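I've been using the Pomora steamer for a month now, and people keep asking me about it, so I'm putting it all in one place.

A little background first. I own an iron. I have owned the same iron since college and I hate it, and I hate the board even more, because the board screeches when you open it and then won't close unless you kick the leg. So my clothes have been wrinkled for years. My friend Randa Khoury gave me her old handheld steamer last January and it spat water all over a silk blouse, and I figured that was steamers for you. Then I stayed with Chantal Beaulieu for a weekend and she had the Pomora hanging on a hook by the back door, and I did three shirts before breakfast just for fun. I ordered one on the drive home (I was not driving!).

So what do you get? The steamer, a lint brush that clips on the front, a heatproof glove and a little cup for filling the tank. The glove is enormous. The cup is nice, but I lost it in the first week and a regular measuring cup does the same job. There's a travel pouch too, if you buy from the Nusatdale shop, and I'd say get it there for that alone. 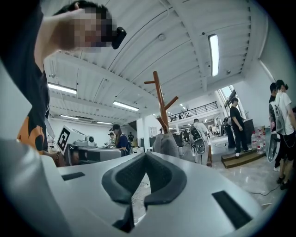 Black T-shirt with orange and black on it.

T-shirts were my big test, the printed kind especially. My old iron once took half a band logo off in one go and I've been scared ever since. With the Pomora I turn the shirt inside out, hang it on the shower rail, pull down on the hem with my free hand and go slowly from the shoulders. A cotton tee takes me four minutes if it's been balled up in a basket, less if I was good and folded it. I haven't lost a print yet, but I also haven't parked the thing on one spot to find out, and I don't plan to!

It heats up fast. I fill it, plug it in, go find a hanger, and by the time I'm back it's puffing away. The tank holds roughly 300 ml, and that gets me through a decent pile before I have to stop. When it runs low it makes a kind of gargling sound — my dog leaves the room — and then you have maybe half a shirt left.

Linen is where I got a bit let down. It'll relax linen, sure, but if you want a crisp collar or a sharp crease down your pants, you're going back to the iron. Same with thick denim. I tried it on some curtains from Qaisi, the heavy lined ones, and after two full tanks they looked a little better and my arm was dead. Light curtains, though, wow. I did the bedroom ones while they were still hanging and they dropped like new.

Now the gripes. The cord is too short. I know everybody says that about everything with a cord, but my outlet is next to the bathroom mirror and I can reach the top of a dress or the bottom of it, and to get the other end I have to flip the hanger. An extension cord fixes it and I resent having to use one. The trigger also has no lock, so you're squeezing the whole time, and by shirt number five my fingers are cramping. Bilal Awwad has the Wirness one and his does have a lock, plus a longer cord, but it weighs a ton and he keeps it in a closet, so what good is that.

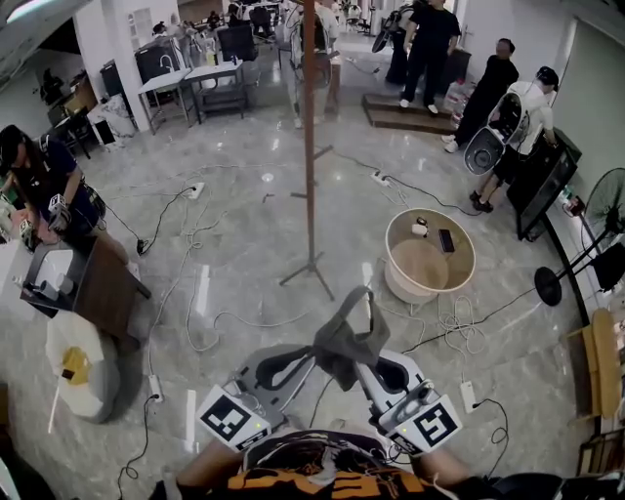
Word count: 718

One more thing on dark fabric. If your tap water is hard, like mine, use filtered. I got chalky little specks on a black cardigan and thought I'd ruined it, but they brushed right off once it was dry. Since I switched to filtered water I haven't had any. The booklet mentions this on page 13, way after the part where you've already filled it and gone to town on your nicest sweater.

Cleaning is easy. Every few weeks you run a vinegar and water mix through it, with a window open, then a tank of plain water. Empty it before you put it away or the next batch of steam smells like a pond.

Would I buy it again? Yep. It hasn't replaced the iron completely, and the cord drives me nuts, but I wear things now that I'd stopped wearing. There's a green dress I'd basically given up on. If you mostly wear tees, knits and floaty stuff, get it. If you wear dress shirts to work every day, keep your iron, or borrow a friend's steamer and see how you do with the collars.

I paid full price, by the way, and the Nusatdale shop had it on sale the next week. Typical.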